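I went to the open day at Endeter mostly for the free coffee, and I stayed until they turned the lights off. My neighbor Roos Van Loon had talked me into it (she loves anything with a motor), and we squeezed in with 15 other people to watch two robot arms deal with a pile of household stuff.

You'd think the flashy demos would win. Next door they had a welding cell throwing sparks everywhere, and I lasted four minutes. The arms, though – I could have watched those all day!
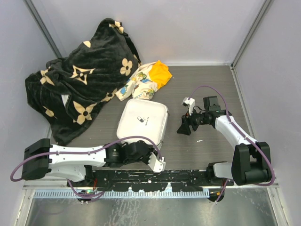
Two arms, one flowered blanket and a small white case at the Endeter open day.

Look at that blanket. My own couch has one heaped up just like it, and I can sort it out while half asleep and talking on the phone. For a machine it's a nightmare, all folds and no edges you can trust. Haruto Yagi, who was answering questions, told us he'd take a crate of 500 identical bolts over one plush blanket any day.

So I think companies should show the public more of this and less of the sparks. A man behind me grumbled that it was slow, and sure, it was slow. So was I when I learned to fold a fitted sheet, and I still can't really do it. Roos wants to go back in June, and I've already said yes.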